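Chapter 12
Observing an Automated Cell: The Demonstration Visit

Learning outcomes

After working through this chapter you should be able to:
— prepare an observation plan for a visit to a robotics laboratory or an automated plant;
— distinguish between what a demonstration shows and what the operator reports about it;
— describe a bin-picking task in terms of part, container, tool and approach;
— record a fault, a pause or a manual intervention in a form another reader can use;
— write a visit report of no more than 804 words.

Key terms

approach vector; bin picking; cell; demonstration conditions; dwell; end effector; fixture; intervention; occlusion; pose; singulation; stand-off distance; work envelope

12.1 Why visits are part of the course

The first eleven chapters dealt with kinematics, drives, sensing and programming largely through diagrams and worked problems. A diagram of a cell leaves out most of what takes up an engineer's time once the cell has been built: cable routing, the stiffness of a bench, the light at three in the afternoon, the condition of the parts. These matters are learned on the floor, and the usual way for a student to reach the floor is an open day or an arranged demonstration.

Such visits are short. The open laboratory at Trarkham, on which much of this chapter is based, allowed each group 17 minutes at each station. A student who arrives without a plan will spend most of that time watching the arm move. The motion of the arm is the least informative part of the display. A commercial manipulator will follow its programmed path on almost any day, and the manufacturer's data sheet gives its reach and repeatability more precisely than can be judged by eye. The observer's attention belongs at the tool, the part and whatever holds the part.

12.2 Demonstration conditions

A demonstration is a task run under conditions chosen by the host. The number of parts is small, their colours are easily separated, and the operator knows which arrangements cause trouble. None of this is improper. A reduced task isolates one difficulty at a time, and a host who sets out every difficulty at once will have little to show. The observer must nevertheless write the conditions down, because a result quoted without them is of no use to anyone.

The Galang group, whose work is treated at length in Section 12.5, divides demonstration conditions under four headings:

Part. Shape, size, material, colour, surface wear, quantity.
Container. Shape, wall angle, finish, means of holding it in place.
Tool. Type, number of fingers, clearance required, cable or hose attached.
Surroundings. Bench, floor, lighting, barriers, adjacent equipment.

The headings are to be filled in before the first cycle starts. Entries made from memory on the bus home are unreliable, particularly for the container and the surroundings, which most visitors do not look at until something goes wrong.

12.3 The bin as a machine element

Beginning students treat the bin as a passive object. In practice it limits the task as strictly as the gripper does. A vertical wall denies the fingers access to any part lying against it. A sloping wall gives more room at the rim and tends to return parts toward the floor, but it also lets a long part come to rest tilted, with one end on the slope. A bin that shifts by a few millimetres when touched will invalidate every pose computed before the contact.

Parts on the floor of a bin seldom lie in rows. They rest at unrelated angles, some well apart and some with their ends close together. Where two parts nearly touch, the finger that must go between them may have no path, and the planner has to choose another grasp or another part. Figure 12.1 should be studied with this in mind before the questions of access in Section 12.4 are attempted.

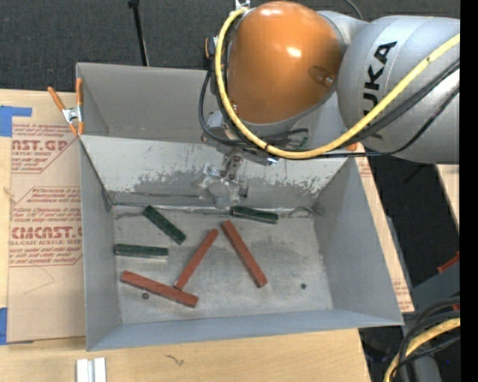 Chapter 12 | Page 6

Figure 12.1 KUKA arm with finger gripper over a sheet-metal bin. Six rectangular wooden blocks, three green and three reddish-orange, lie on the floor of the bin. Note the outward slope of the walls and the spring clamps on the rim.

Two features of the figure are taken up later. The first is the position of the fingers, which point down close to the back wall, with a green block nearby. Access in this region is governed by the clearance between tool and wall as well as by the pose of the block. The second is the routing of the cables at the wrist. The yellow cable loops around the orange joint housing before running back along the arm, and a loop of this kind must be allowed for when wrist rotation is planned.

The smudges on the back wall should also be entered in the notes, under container finish. Marks on sheet metal change its appearance to a camera, and a segmentation routine tuned on a clean surface may need to be retuned on a marked one.

12.4 Conduct at the station

Remain outside the marked boundary whether or not the arm is moving. A stationary arm may be paused, in dwell, or waiting on a signal, and the three cannot be told apart by looking. Do not lean on benches. Ask before using a flash.

Questions to the operator should call for a fact. "Does it work well?" will produce an opinion. The following have proved useful in visits to Trarkham and to the Fandus packaging line:

— What ends a cycle, and what happens to a part that is not picked?
— Which arrangement of parts is avoided, and why?
— When was the bin last moved, and what had to be recalibrated?
— Who may reach into the cell, and by what procedure?

Record the answer as given, marked with an R for reported. Mark your own observations with an O. The Runen log sheet printed at the end of this chapter provides a column for the purpose.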